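November, late, second cup of tea

Finally got an evening with the Masimier build and I am still buzzing. Cleaning was on the list tonight, the job I hate most in my own apartment, and I wanted to know if a machine can be trusted with a bathroom yet. Short answer, no. Longer answer, it is so much closer than last year!

I started it on the Hawthorne kitchen because that one is easy. Counter wipe, 240 tries, and it finished 184 of them without leaving a strip along the back. Last November the same job got stuck on the toaster nearly every time. Then dishes (bad, it still hates bowls), then folding, where it did one dish towel so nicely I ran the replay twice and made myself late for dinner.

Didton says their shop-floor version can already restock a shelf overnight. I believe it, a shelf is a kind thing to a robot. Boxes, straight edges, everything facing out. Homes are full of corners and cords and wet socks, and I love that this is the hard part - all those years of people calling it unskilled work.

Still to do: rerun the bowls with the Brollska settings, fix the log so it stops eating the last line, buy more tea. Also ask about the 2044 error, it came up again.

Bathrooms and windows are where I want to spend the rest of the month, all the scrubbing jobs where you have to know what you're pressing on. The wall I have open now would be a fair test for anybody, beige and brown squares with raised grout between them and a few nearly chocolate ones thrown in, then a strip of tiny speckled mosaic right up by the wooden window frame. I'd want a different touch for each of those. Grout first, I think, slow passes, and leave the wood alone until it behaves on tile. Bed now, or at least one more run and then bed. 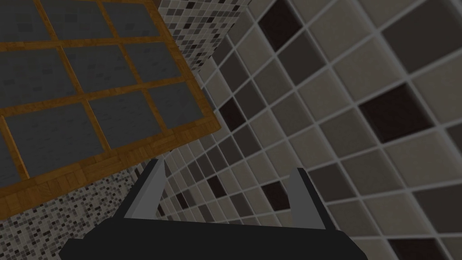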